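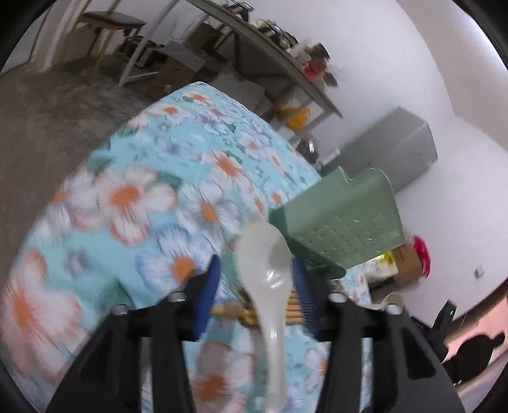

Ticket 552: upstairs radiator stone cold, downstairs roasting

Opened 18 Apr 2000
Site: the Murkville house
System: Pletow gas boiler, hot water radiators, one Himley circulator pump
Status: closed, see last entry

First entry

OK so I'm starting a proper log because last time I tried to fix the heating I wrote everything on the back of an envelope and then mailed the envelope. The problem is the radiator in the back bedroom. It went cold sometime last week and I only noticed when I went in to get a sweater (the room is mostly for guests and ironing). Every other radiator in the house is fine, and the one in the hall is so hot I can't rest my hand on it.

What I've checked so far: thermostat is set to 68. Boiler fires up when it should. Pressure gauge says 12, same as always. The valve on the radiator is open all the way, I turned it down and back up twice to be sure and it moves freely.

Second entry, same evening

Bled it. Got the key in, turned it a quarter turn with a rag underneath, and got a hiss that went on for ages and then some spitting brown water. Great, I thought, that's that! Closed it up, waited 30 minutes. The bottom left corner got warm, maybe a foot of it, and the rest stayed cold. The inlet pipe is hot right down to the floor. Pressure had dropped to 9 so I topped it back up to 12 with the fill valve.

Third entry

Called the Singhal parts counter over on the highway to ask about a new valve. The fellow there told me to hold off on buying anything and balance the system first. His thinking was that the hall radiator is first in line and hogging all the flow. I'd never touched the little capped valves on the return side, didn't even know they turned. The cap comes off and there's a square stem under it.

Closed the hall one most of the way, then opened it back up half a turn. Left everything else alone. Went and made dinner, which took longer than I planned (beans from scratch, never again on a work night).

Result after dinner: hall radiator is pleasantly warm and I can keep my hand on it. Back bedroom is warm across the whole bottom and cold at the top. So, better! A cold top means air, as far as I know, so I bled it again and got a short hiss, then clean water. 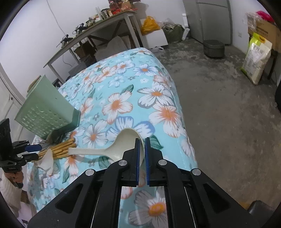
Why would air come back so soon after bleeding?
Usually it was sitting somewhere else in the loop and got carried along once the flow picked up. Bleed the highest radiator again after a day and keep an eye on the pressure. If it keeps falling, look for a leak.

Fourth entry, next day

Pressure 11 this morning. Topped up to 12 and marked the glass with a grease pencil so I can tell at a glance. Went around with a flashlight looking under every valve and found a crusty green spot on the dining room one, on the packing nut. Dry to the touch, but it's obviously been weeping at some point. Snugged the nut an eighth of a turn -- no more than that, I've cracked one before and it was a very long weekend.

Bedroom radiator hot top to bottom when I got home from work. Ran the pump on its middle speed all evening instead of high and it's still fine, and the knocking in the wall behind the stairs has quit too. I'd gotten so used to that noise I forgot to list it.

Last entry

7 days on. Pressure steady at the pencil mark, no new green crust in the dining room, back bedroom warm every night. Closing this one. Leftover jobs: in June, when the heat is off, drain it down and flush out whatever was making that water brown, and put new packing in the dining room valve. Return valve setting for the hall is half a turn open from fully closed, in case somebody bumps it.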